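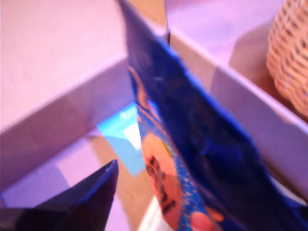

Fig. 1. Blue snack packet in a divided cardboard box.

Pre-owned watches: what does "certified" certify?
Project report, Heino Tamošiūnaitė and Kęstutis Zariņš
2022-07-16

1. Question

We wanted to know whether a certificate tells a buyer anything the seller's own description leaves out. We read 46 listings for used wristwatches from three dealers: Clolia, Gostik and Gunawan. Neither of us owns a watch worth certifying, so we consider ourselves impartial.

2. Method

Each listing was marked for service history, replaced parts, water resistance and length of guarantee. Kęstutis did the marking and Heino disagreed with it, which took most of June. 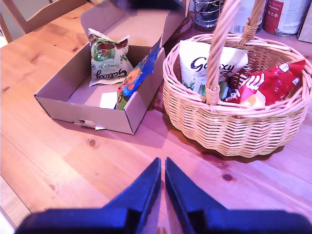 Fig. 2. Open cardboard box on a pine table, with snack packets inside.

3. Results

Of the 46 listings, 30 were sold as certified. Only 20 of those named who had done the certifying, and in most cases it was the shop. Polished cases were called "refreshed" - replaced dials were called nothing at all.
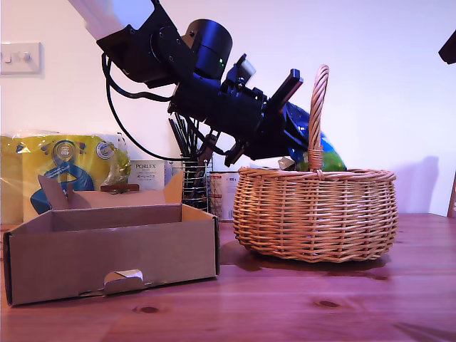

4. Limits

Forus, a fourth dealer, did not answer our emails and was left out. We handled no watches, only adjectives.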